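Gristus uses cookies to remember your language and your saved jobs. Accept all - Manage settings

Gristus is looking for staff for hand demonstration work, Berkdale site

We are a company of 52 people. Until last spring most of us in Berkdale packed and sorted household goods for shops. Now a part of this work is done by machines, and the machines have to learn it from somebody. We decided that this somebody should be the same people who did the work before, and we also need new colleagues. This advertisement is for both groups.

The position is called demonstrator. You hold one gripper in each hand and you do ordinary household tasks with them: open a bin, put a thing on a shelf, clear a table. The movements are recorded, and the team of Dong-geon Jin uses them for training the robots which will go to our customer Rallelholm. No technical education is necessary. Patience is necessary, and also good humor when the same cup must be lifted many times.

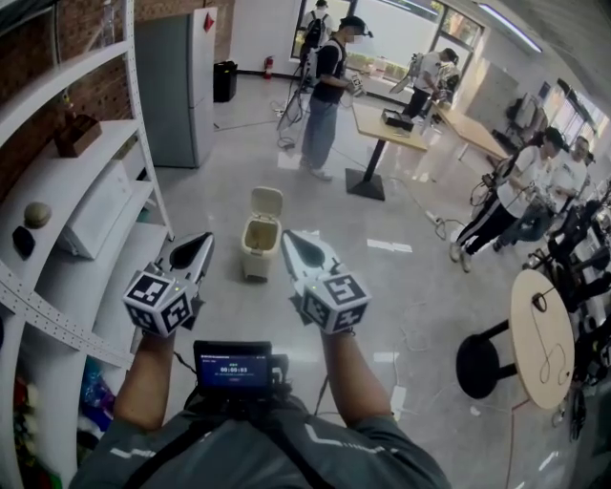

What changes for our people is the question we hear most at interviews, so we try to answer it openly. The old work was heavy for the back and the new one is heavy for the attention. You wear straps on the chest with a small timer display, and you work in one room with several colleagues who have their own equipment, so you must look where you step, as there are cables on the floor. Between tasks there are waiting times, and some former packers do not like this. Others say they go home less tired. The pay for former packers stays at the same grade during the first year, and after that it is discussed with each person alone.

We do not promise that every packing job will stay. Of the old packing tasks, the evening sorting will end in May. Everybody from this shift gets an invitation to try demonstration work before we decide anything together.

What we ask from you:
- you can stand and walk for most of a four-hour shift
- both hands move freely, with or without glasses is fine
- you can follow spoken instructions in English or Korean
- you agree that your work sessions are recorded

What we give:
- a training of two weeks, fully paid, with Mi-kyung Woo
- morning or afternoon shifts, start at 8:30 or at 13:30
- a break of ten minutes after every 50 minutes with the grippers
- a contract for one year, which can be extended
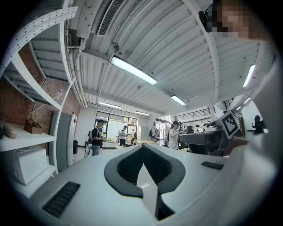
After six months a demonstrator can apply for the reviewer position. Reviewers watch the recordings and mark the ones which are not usable, for example when an object fell down. In the last quarter our reviewers checked 3085 recordings and sent back 228 of them. It is desk work, and for a person with knee or shoulder problems it can be the better choice - please tell us already in your application.

To apply, write a short letter in your own words and say which shift you prefer. A photo is not needed. Put the reference number 1816 in the subject line and address it to Zlata Kravchuk, Personnel, Gristus Berkdale. We answer every letter, also the negative ones.

Comments (3)

Jin-sol Oh: Is it possible to do only two days a week? I study in the mornings.

Zlata Kravchuk: Yes, in the afternoon shift it is possible. Please write it in your letter.

Seung-woo Yeon: I moved from packing in the winter. My wrists needed some weeks to get used to it, now it is okay. Ask for the training with Mi-kyung, she explains slowly.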